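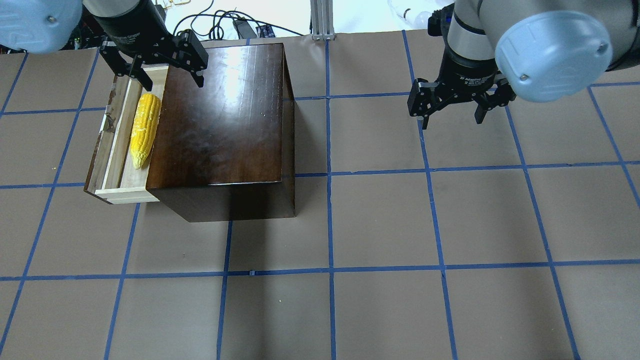
한국에 온 지 여러 해가 지났지만 아직도 수첩에 모르는 단어를 적습니다. 이번 달에 제일 많이 쓴 단어는 "정리"입니다. 제 고향 말에는 꼭 맞는 단어가 없어서 설명하기가 조금 어렵습니다.

12월이 되면 저는 한 해 동안 쓴 수첩을 다시 읽습니다. 올해는 단어가 1,383개 있었습니다. 그중에서 지금도 뜻을 모르는 것이 54개입니다. 생각보다 적어서 기뻤습니다.

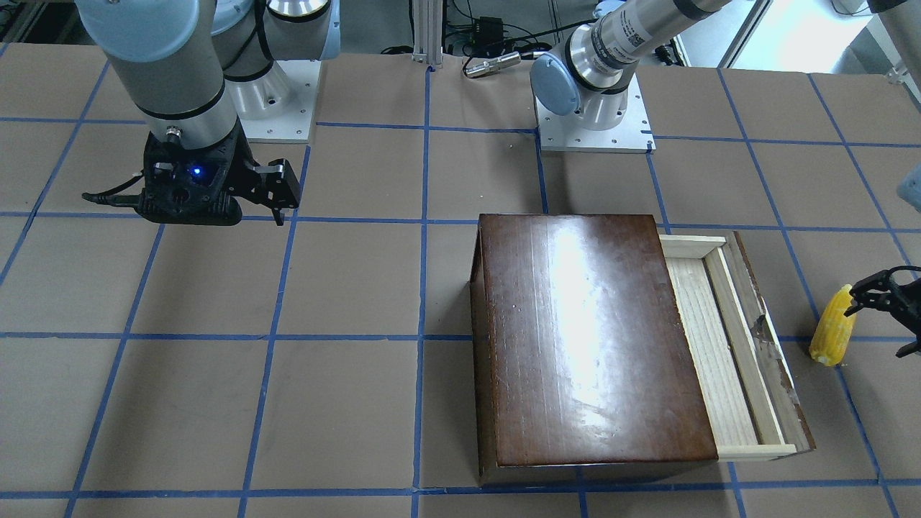
저는 먹는 것에 대한 단어를 제일 빨리 배웁니다. 시장에서 바로 쓸 수 있기 때문입니다. "옥수수"는 첫 겨울에 배웠는데, 소리가 재미있어서 하루 종일 혼자 말했습니다. 사진의 노란 옥수수를 보면 지금도 그 발음이 먼저 생각납니다. 반대로 "서랍"은 세 번이나 잊어버렸습니다.

친구 Benedito Brandão 씨는 단어를 카드에 씁니다. 저는 카드를 자꾸 잃어버려서 수첩이 더 좋습니다.
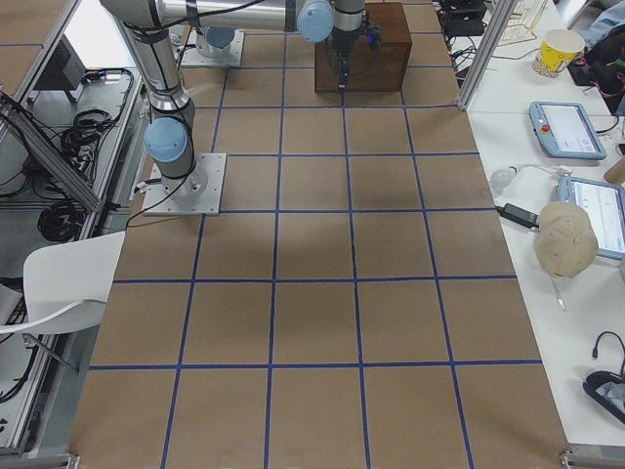

수첩은 줄이 있는 것보다 칸이 있는 것을 좋아합니다. 한글은 한 글자가 네모 안에 잘 들어가니까 쓰는 연습이 됩니다. 파란 테이프로 나눈 저 갈색 종이처럼 칸이 크면 받침이 두 개인 글자도 편하게 쓸 수 있을 것 같습니다. "닭"이나 "삶"은 작은 칸에 쓰면 나중에 제가 읽지 못합니다.

내년 수첩은 벌써 샀습니다. 첫 장에는 남은 54개를 다시 적을 생각입니다.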